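Two arms and a rack of cups

July is the month our club has the room to itself, so the two-arm table has been up and running without anyone needing to pack it away at night. I said I would write up where we are with the cup task before I forget the details.

The club is small. Elvira Puma runs it and keeps the schedule. Segundo Correa does most of the wiring. Callum Ogilvie joined in the spring and has taken over the grippers. I do the task setup, which means I decide what goes on the table and write down how each run went. We meet in the back of the Emdale building, up the stairs past the print shop.

The task

We have a stand with a wooden base and gold wire arms, the kind people keep by a coffee machine. The cups hang on it upside down. The goal is for one arm to take a cup off the stand and for the other arm to receive it and put it down on the table. It doesn't have to be fast, and it doesn't have to land in the same spot every time.

I leave a few other things out on the tabletop on purpose. A block vehicle with a red base lives at the back. If the arms only ever see a clean table, they get confused the first time someone sets down a pencil. Emil Hauser told us that when he visited from the Komolo club last year and we didn't listen. We lost two weeks to it. 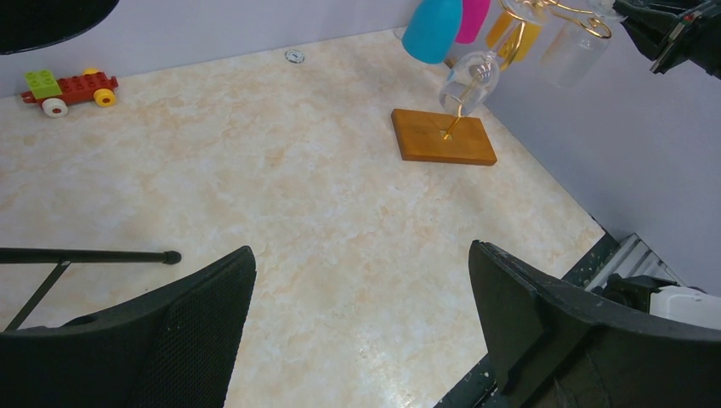

What makes it hard

The clear cups are the worst part. On the wrist view you often get the gold wire showing straight through the bowl, and the software has to work out which edge belongs to what. The colored ones are much easier. Pink is the easiest of all and I don't know why, though Segundo thinks it's just the contrast with the gray walls.

Then there is the stand itself. The wire arms curl at the ends, so a cup can't be pulled straight off. It has to go along the wire a little, then up, then away. People do this without thinking about it. When I tried to write the motion out as steps I got it wrong twice and had to stand there with a cup in my hand, doing it slowly.

The stand also slides. The base is light and the tabletop covering is smooth. I tried a rubber mat, but then the gripper would catch the edge of the mat when it went low. For now we leave it loose and try not to bump it. Elvira wants to screw it down. I would like to hold off on that until we know the arms can cope with it being in a slightly different place each run.

Cables

Segundo redid the cables on both arms. The old run was too short at the wrist and it pulled when the gripper turned all the way over. The new cable is purple, mostly because that was the color Ospina had on the shelf when he went in, and it has a proper loop at the wrist now. He used zip ties and left more slack at the elbow than I would have. He was right about the slack.

If you are doing this at home or with a school group, check the cable at the farthest reach before you tie anything down. Go to the back corner of the table, then the front, then fold the arm all the way up.

Handing over

Most of our time has gone into getting both arms to work over the same part of the table without one waiting forever for the other. The left arm looks after the middle of the table and the right one goes to the stand. We first tried giving them a strict line down the center, but the handover has to happen somewhere, and the line was always in the wrong place.
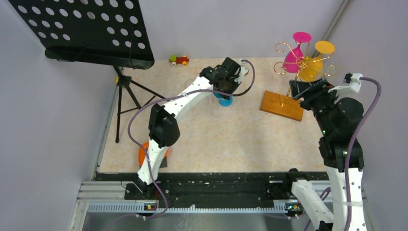
Callum's idea was to drop the line and let either arm claim a spot for a short time, then give it up. He wrote it in an evening. It had a bug where both arms would claim the same spot and then both back off, over and over. He fixed that by letting the left arm always go first. It's a plain fix and it has held so far.

Log so far

We have 700 runs saved. A lot of them are from before the cable change, and I'm going through those to see which are worth keeping. Laurențiu Jitaru has offered to help with the sorting when he gets back from his sister's. My notes for the early runs are poor. For several of them I only wrote "ok" or "not ok", and I can't tell now what I meant.

The next demo night is at the Floneck library. We get a table by the window, which worries me a bit because of the light on the clear cups. I'm going over there one afternoon to see where the sun falls, and I'll ask if we can move to the other wall.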